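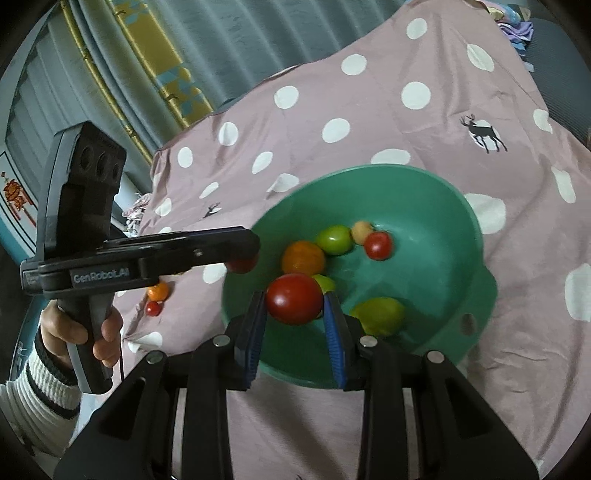
Okay, slide one, and good morning! I'm Melaniia, and I've spent since June with the gripper kit from GenRobot.AI. I paid for mine, so you get the grumbling too.

What you're buying is a pair of hand-held grippers, the recording software and a year of uploads. You pick things up, it logs how you did it, and your robot people train on that later. The pair cost us 2,000 dollars - the second year is extra, ask me at the break.

(Click. Slow down here.)

Produce is my favorite test. Tomatoes roll, they're all different sizes, and if you squeeze too hard you know about it! We logged 383 picks in the first batch and I threw out 80 of them, mostly my own fault for rushing. Inna got cleaner takes than me on day one, which stung a little.

Gripes: the manual is thin, the trigger spring is stiff, and my wrist wanted a rest after an hour. Support did write back the same afternoon, so credit there.

(If time: Borislav's question about left-handed use. Short answer, yes, swap the grips in the settings menu.)

Next slide is the price table, then questions.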